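October, notebook entry: Lalstead checkout, token scopes and webhook retries

Start 09:15. Picking up from the migration branch. Aim for the day: get the Lalstead test shop reading stock and writing draft orders with the new credentials, and find out why the Rarelik connector drops webhooks during the nightly import.

Old setup for reference. One long-lived admin token shared by the connector, the returns page and the reporting job. Scopes were whatever had been ticked when the shop was first set up, including customer write access, which none of the three uses. New setup is one credential per consumer:

connector: read products, read inventory, write draft orders
returns page: read orders, write returns
reporting: read orders only

Issued all three on the test shop. Connector authenticated first time. Returns page failed with a 403 on the order lookup. Spent far too long on the scope list before noticing that the page was still picking up the old variable name from the environment file. Renamed it, restarted, fine. The old name is still in the deploy template, so it will come back on the next clean build unless the template is fixed as well. Raised a ticket and put it against myself.

Reporting job runs but asks for customer email in its query, so the whole query is rejected. Removed the field. Omar Khoury confirmed that the Tisano export has not used that column since the format changed. He would like the column header left in place with blank values so that the import at the other end does not shift everything one to the left. Done, and a comment left in the code.

11:40. Webhooks. Replayed last night's import against the test endpoint: 561 stock updates sent, 500 acknowledged. The remainder never reached the queue. A cut-off at exactly 500 looked like a limit somewhere, so went through the config. The queue client has a buffer size of 500 and the default behaviour when full is to discard and log at debug level. We log at info in all environments. Hence no trace of it.

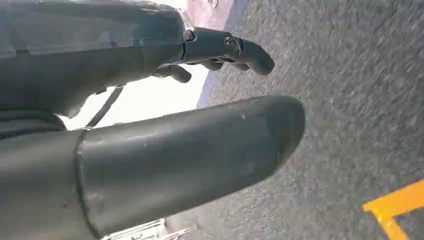 Two options for the buffer. Raising it only moves the problem to the next larger import. Blocking when full is safer but means the handler may answer late, and the sender treats a late answer as a failure and tries again. Duplicates are tolerable for stock levels because each message carries an absolute quantity. They are not tolerable for draft orders. Checked the handler: draft orders are keyed on the cart reference, but the key is only compared after the order has been written. Wrong way round.

Changed the order of operations:

1. receive and verify signature
2. write raw payload to the inbox table with the event id as unique key
3. answer 200
4. worker reads the inbox and does the rest

Insert conflict on step 2 now means already seen, answer 200 and stop. The in-memory buffer is gone altogether.

Replayed the same import: 561 sent, 561 rows in the inbox, worker caught up in 39 seconds with 4 workers. With a single worker I stopped waiting and went to lunch, so no figure for that. Replayed a second time without clearing the table. No new rows, all answered 200, stock levels unchanged.

14:30. Signature check. Hijazi (the payment side) signs the raw body, and our framework parses the JSON before the middleware gets to it. Reserialising gives the same bytes for most payloads but not where a price has a trailing zero – 12.50 becomes 12.5 and the signature no longer matches. This probably explains the odd rejected payment notices in the support inbox, though I have not matched them up one by one. Now capturing the raw body before parsing. Added a test with a trailing zero and one with an accented name in the address line.

Draft order tax still unresolved. When the cart holds both a zero-rated item and a standard one, the draft shows the correct total but the line tax is rounded per line in our code and per order in the shop. A penny out on some baskets. Omar prefers to take the shop's figure and drop our own calculation. I agree in principle, but the invoice PDF reads from our table, so the two need changing together. Left alone for now.

Open items:

deploy template, old variable name (mine)
inbox table needs a clean-up job; keep processed rows long enough to cover the sender's retry period, check what that is
alert on worker lag, threshold to be agreed
revoke the old shared token on the live shop once all three consumers have run a full night on the new ones – not before
rounding, see above, Omar to send sample baskets

Branch pushed at 17:05, tests green apart from the currency one that was already failing on main.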